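## Planner corner: the block that wasn't in the way
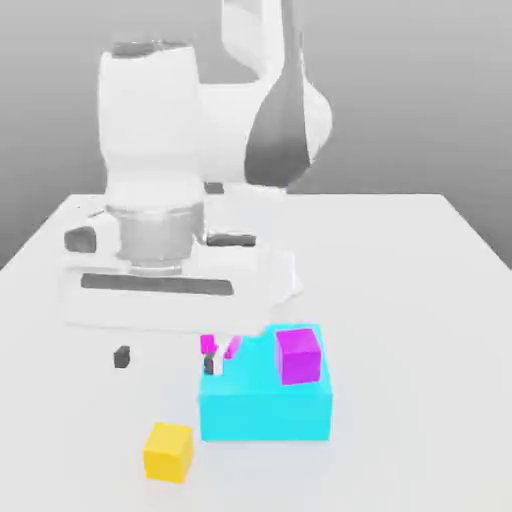
Regular readers will remember that in May we moved the tabletop tasks over to Iltlow, our new motion planner, and that we were rather pleased with ourselves. The old planner took its time and grumbled. Iltlow returned a path before you could reach for your coffee. It also, on 19 of the 1,000 runs in the overnight batch, returned a path straight through the big cyan block.

The simulator took this calmly. The arm went down, the fingers went into the block, the physics engine did some hurried bookkeeping, and the magenta cube left the block at a speed we would not want to see in the lab. The log said "success." The cube had, after all, been moved.

We spent the better part of a week blaming the collision checker, which is what everyone does first and which is nearly always unfair. It had been checking faithfully against the objects it was given. The trouble was upstream, in Gimmont, our scene tracker. Gimmont keeps a tidy little tree of what is resting on what: cubes on table, block on table, cube on block. When a cube becomes the pick target, Gimmont takes it out of the obstacle list so the gripper is allowed to touch it. Sensible enough. But if the scene update landed in the middle of that step, it took out the cube's parent too, and the parent was the block. The yellow cube never had this problem, as its parent is the table, and somebody long ago had hard-coded the table as permanent. We would like to thank that person, and also have a word about the lack of a comment.

The fix is in Gimmont 5 and comes to five changed lines, one of which is a blank. Removing a target now affects that object and nothing else in the tree. Iltlow also asks for a frozen copy of the scene before it plans, so updates that arrive halfway through will have to wait their turn like the rest of us.

A few things to know before you pull:

- **Old recordings will replay differently.** If you have a regression test that depends on the arm passing through solid matter, it will now fail. Please let it.
- **Planning is slightly slower on stacked scenes.** The copy costs something. You won't notice it on single cubes.
- **The success check is stricter.** It compares the final pose of every object with what the task asked for, including the objects that were supposed to stay put. Expect your numbers to dip. Those runs were failing before; the log was just being polite.
- **The approach height default is back in the config file**, under `grasp`, where it used to live before the Dorkell merge hid it in a launch script.

The Vondráček viewer now draws the planner's obstacle list as an overlay as well. Press `o` to toggle it. Had we had this earlier, we'd have seen the block missing its outline on the first bad run -- and we'd have been spared a long and quite heated meeting about floating-point tolerance.

Still open: the overlay lags by one update when you scrub backward through a recording, and the gripper width in the planner's model is a touch generous, so picks near the edge of the block sometimes get refused for no good reason. If you hit one of those, attach the scene file along with the log. The log on its own will tell you everything went fine.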